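Orkimis fabrica tableros de mesa para oficinas y talleres. Drahomíra Skála, responsable de acabados, dedica buena parte de la jornada a mirar superficies claras bajo luz lateral. «El tono claro es el más exigente», explica. «En uno oscuro se ve el polvo; en uno claro se ve el reflejo, y el reflejo se come la veta». 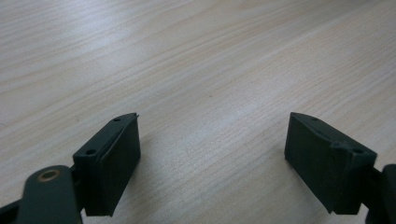 **Anežka Urban**

La conversación empieza por la veta. Skála prefiere las líneas finas, juntas y casi paralelas, con alguna banda más ondulada de vez en cuando. «Si todas son rectas, el ojo encuentra enseguida la repetición», dice. Al montar dos tableros contiguos pide que el dibujo corra en la misma dirección, aunque eso obligue a desechar más material en el corte.

El brillo lo mide con un reflectómetro a 60 grados, siempre antes del montaje. Después llega la prueba visual, con la luminaria a un lado y el observador de pie. «El aparato da una media. A mí me interesa dónde cae la mancha blanca y cuánto dibujo queda dentro de ella». 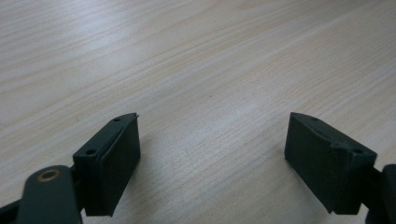 En la serie Clarnora, el equipo revisó casi 430 piezas hasta fijar el acabado. El primer barniz, suministrado por Brabec, daba un tono demasiado frío junto a la ventana; el definitivo conserva el beige cuando baja la luz de la tarde. Skála no lo considera resuelto del todo: «En septiembre cambia el ángulo del sol y volvemos a mirar».

Para la limpieza recomienda un paño de microfibra apenas húmedo, pasado a favor de la veta, y nada de ceras. «La cera deja zonas con distinto brillo, y luego me llaman por un defecto del tablero».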